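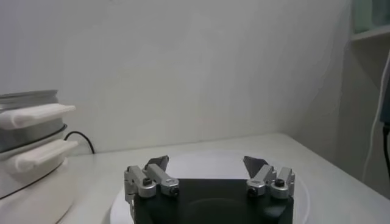
Steaming Filled Buns on a Small Electric Steamer: Standing Time, Unloading and Surface Condition

Food Preparation and Domestic Equipment, Module 2303
Group report submitted 8th January
Maham Afridi, Grigoris Galanis, Danai Triantafyllou
Supervisor: Birger Lindholm

Summary

Frozen pleated buns were steamed on a tabletop electric steamer and moved to a plate under two unloading procedures. In Procedure A the lid was taken off as soon as the steaming period ended. In Procedure B the steamer was switched off and left closed for 4 minutes before the lid was removed. Buns from both procedures were judged for surface wrinkling, tearing of the base and marking of the top. Procedure B gave fewer torn bases. Wrinkling was reduced but not removed. The position of the bun on the tray had a larger effect on tearing than we had expected when the work was planned in November.

1. Background

A steamed bun has a thin outer skin which sets during heating. When the lid is taken off, the steam inside the dough cools and contracts, and the skin can shrink and wrinkle. The fault is well known in home cooking and the usual advice is to leave the bun in the closed steamer for a short time. The instructions on the packet (Stetow, plain pleated bun) mention a rest but do not give a length for it.

A second fault appears during unloading. The base of the bun sits on a perforated tray and the dough presses slightly into the holes. If the bun is lifted at an angle, part of the base may stay behind. Most household recipes deal with this by lining the tray with paper or cloth. No liner was used in this project, as a liner blocks some of the holes and would have added another variable.

2. Equipment

The steamer has a round white electric base with a control knob on the front and a handle on each side. The basket has a perforated floor and a polished metal rim. The lid is transparent glass with a metal rim and a white handle, so the buns could be checked without opening the steamer, at least until condensation covered the glass.

A round white plate was used for unloading. It was kept to the right of the steamer, and the lid was put down on the left so that water falling from it would not reach the plate. The table has a smooth white top, which made spilt water hard to see. We wiped it after every run.

Water was measured with a jug and the buns were weighed on an Oltance kitchen scale before and after steaming. Times were taken with a phone timer. The timer was started when steam was first seen under the lid and not when the knob was turned, because the warming-up time changed with the temperature of the tap water.

3. Method

The base was filled to the mark and the buns were placed on the tray straight from the freezer, pleats upwards. A gap was left between neighbouring buns and between each bun and the wall of the basket. The lid was closed and the buns were steamed for 25 minutes. If the water level fell below the mark, 100 ml of boiling water was added before the next run, never during one.

Procedure A: lid removed at the end of the steaming period, buns moved to the plate at once.

Procedure B: steamer switched off, lid left closed for 4 minutes, lid removed, buns moved to the plate.

In both procedures the lid was raised level and carried sideways before being tilted. Early in the trials it was tilted over the basket and water ran onto the buns, leaving sticky patches. Results from those runs have been left out.

Each bun was gripped on opposite sides, below the pleats, and raised vertically until the base was clear of the rim. It was then carried to the plate and lowered without sliding. Buns on the plate were not allowed to overlap.
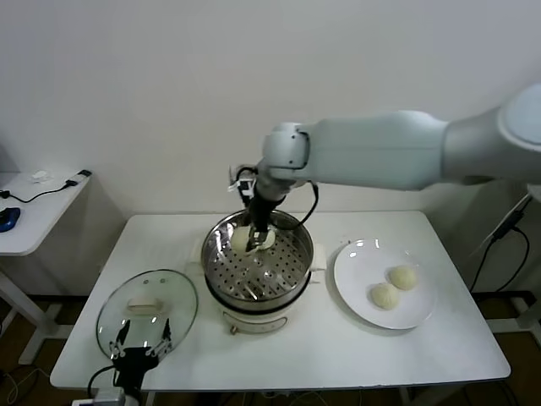
Figure 1. Unloading the steamer. Two buns are on the plate and one is held at the tray; the glass lid is on the left of the table.

4. Observations

4.1 Surface

All of the buns kept their pale colour and the pleats stayed readable. Slight wrinkling of the top was found under both procedures. It was deeper under Procedure A, mainly between the pleats, and in the worst cases it ran down the side. Under Procedure B it was mostly limited to the top.

We can't separate the effect of standing from the effect of proofing. The buns were bought frozen, and how far the dough had risen before freezing is not known to us. A dough that has risen too far will wrinkle whatever is done with the lid.

4.2 Base

Torn bases were more common under Procedure A. The dough was softer at that stage and gave way at the holes before it came free. After standing, the base was firmer and usually released in one piece, leaving a pattern of small raised dots.

Buns near the wall of the basket tore more often than buns near the middle, under both procedures. There is less room to grip on the wall side and the lift tends to begin on the other side, so that the bun tips. Moving the buns inwards when loading reduced this, at the cost of a smaller load.

4.3 Marking

Gripping above the pleats left dents which did not recover. Gripping low on the sides left shallow marks that were hard to find by the time the bun was weighed. The grip should be no tighter than is needed to stop the bun slipping.

5. Sources of error

Wrinkling was judged by eye by two members of the group, who did not always agree. Where they differed, Paraskevi Gkikas, who had not been told which procedure was used, made the decision. A photograph scale would have been better and was suggested by our supervisor too late to be adopted.

Weights after steaming include water held on the surface. They were recorded but are not used in this report.

6. Recommendations

Leave the lid closed for 4 minutes after switching off. Keep buns away from the wall of the basket. Place the plate close to the steamer, on the opposite side from the lid, before the lid is opened. Further work should repeat the comparison with a paper liner and with fresh dough of known proofing time.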